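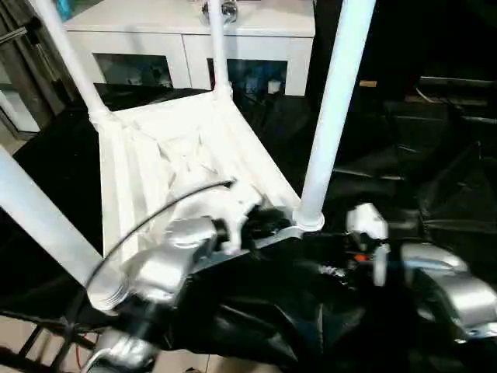
Standing through a two-hour concert was what kept her away last summer, Janelle Talavera told the Drullville parks office, and she wants to know whether the seats will still be there in the fall. The answer is yes. The town will keep free seating at its outdoor concerts through the end of the season, the office said on Jul 2, 2025.

The decision follows a survey of people who attend the Wednesday evening series on Farah Green. The office received 1134 replies. Seating was the most common request, ahead of more food stalls and a later start time.

Until this year, visitors were asked to bring their own chairs or a blanket. The walk from the Dromham Street lot to the lawn is long and partly uphill, and many older residents wrote that they could not carry a chair that far. Others said they came by bus and had no room for one.

Chairs will be set out in rows on the flat section nearest the bandstand. They are first come, first served and cannot be held for others. The two front rows on the left side are set aside for people with limited mobility and one companion each. The slope behind the rows stays open for blankets, and people may still bring their own chairs, as long as they set them up along the hedge side.

Attendance has grown steadily. The opening night in June drew 3007 people, the highest figure since the series moved to the green from the school field. Rowena Catacutan, who books the performers, said the crowd was larger than the sound system was set up for. "People at the back told us they heard the drums and not much else," she said. Two more speakers will be added on the slope before the next show.
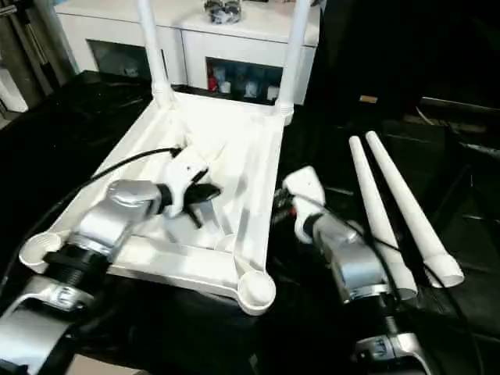 Parking and buses

The Dromham Street lot opens at 5 p.m. on concert nights and is free after 6. There are 33 spaces at the upper entrance for drivers with a disability permit. The Route 40 bus will run an extra trip from the green to the train station, leaving about 20 minutes after the last song.

Bikes can be locked at the racks by the library. The gate on the hedge side will be closed this year - use the main path.

Coming up

The Zisetti Quartet plays next week, followed by the Drullville High School jazz band. If it rains, shows move to the school gym, where space is limited. Weather changes are posted on the town website by 3 p.m. on the day.

Bands that want to play at the indoor winter concert in December can apply at the parks office until the end of August.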